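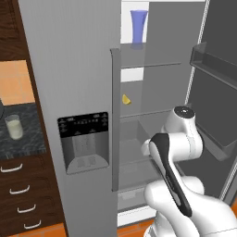
What has to be set before a simulated arm can pick something off a refrigerator shelf?

The robot base pose, the shelf collision shapes, the contact parameters on the object and the joint limits on the door, in that order. The controller comes last, and most of the time I have lost on this cell went into tuning a controller on top of a bad base pose.

The cell is called Petek. It is a kitchen with one arm in it, and it runs on a workstation under my desk in Skindthorpe. The previous cell, Turkider, was a bench with a bin and no doors, so very little of its configuration carried over. What follows is the state of the setup as of October, written down mainly so that I can rebuild it after the next physics update.

Base pose first. The arm has to reach into the compartment past an open door, and the door takes away a large part of the approach volume. I started with the base centered on the opening and got elbow contact with the door bins on nearly every run. Moving it changed which joints ran out of travel but did not remove the problem. In the end I wrote a small script that places the base on a grid, solves the reach pose for each shelf and reports the smallest clearance along the path. It tests 836 placements and finishes over lunch. I keep the top 3 and check them by eye, because the script knows nothing about the cabinet drawers and will happily pick a spot where they can't be opened.

Shelf collision shapes were next. The refrigerator model came with a single mesh for the whole compartment, and the importer wrapped it in a convex hull. A convex hull around a refrigerator compartment is a solid block. The symptom is that the gripper stops at the opening plane and the joint torques climb, which looks exactly like a controller fault if you aren't drawing the collision geometry. Draw the collision geometry. I replaced the hull with boxes: one per shelf, one per wall, separate boxes for the drawer sides. The boxes are thicker than the visible glass by 2 mm on the underside only, so objects still sit where the renderer says they sit.
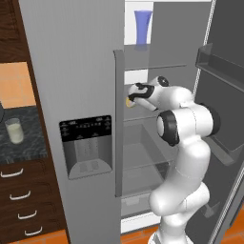 Contact parameters took longer than the shapes. Small objects are the difficult case. With the default stiffness a light object either sinks into the finger pads or leaves the gripper sideways at a speed no piece of food should reach. Lowering the stiffness cured the second and made the first worse. What worked was running the physics at 500 Hz, leaving the stiffness close to default and raising the damping until a held object stopped buzzing. Friction on the pads is set higher than I would defend in a paper. Friction on the shelves is left alone.

One related item: check the mass of everything you import. Two of my objects had come in with density taken from a default material and weighed as much as a brick. The grasp was fine. The lift was not, and I spent an evening on gripper force before I opened the object file.

Door joints are simple, but they drift. The hinge has a limit, a little friction and no spring. If the friction is left at zero, any contact at all sends the door slowly around until it hits the limit or the arm. I reset the door angle explicitly at the start of every run and log it at the end. A difference between the two numbers means something touched it, and that log has found more path errors than the collision report has.

Routine upkeep is short. After any update I run the same set of checks:

Load the cell with the arm parked and let it settle. Nothing should move.
Drop one object on each shelf and compare its resting height with the saved value.
Swing the door through its full travel with the arm parked.
Replay one stored reach with the controller gains from the last good version.

The fourth check fails most often, usually because the solver iteration count has gone back to default. I now write that value into the cell file and also print it at startup.

Logging and replay go through Famus, a set of scripts I have been carrying between projects for too long. It stores joint states and object poses per step and nothing else, so contact forces have to be recomputed on replay – slow, but the files stay small. I plan to add the finger forces as an optional channel. The lower crisper drawer still has no working slide joint, and that will be done first.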